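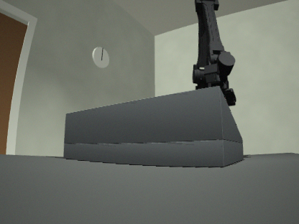 Gray box, round clock on the wall.

OK I have to tell you all about the sourdough rye I've been chasing since May, because this morning it finally came out right!! Thread, sorry, I'm going to go on a bit

I'd been using flour from the mill at Jollcombe and it's gorgeous stuff (smells like a hay barn) but so thirsty. My old recipe had 348 grams of water and I kept getting a brick

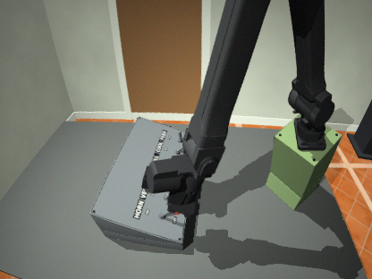
so I pushed it up to 460 and wow, what a difference. It's more like cake batter than dough, you can't knead it, you just scrape it into the pan with a wet spatula and smooth the top

Then 3 hours on top of the fridge. Mine had little pinholes all over when it went in, that's your sign

Also caraway! A spoonful, toasted first. I was a caraway skeptic for years and I take it all back 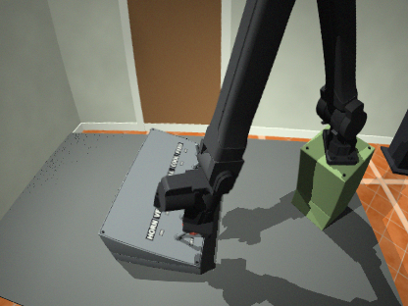
Junduvard replied that rye needs a full day wrapped in a towel before anyone cuts it, and that slicing it warm is why people get a gummy middle.

Yes, totally agree, and I lasted until lunch. Second loaf is wrapped and hidden behind the cereal. Will post the crumb tomorrow!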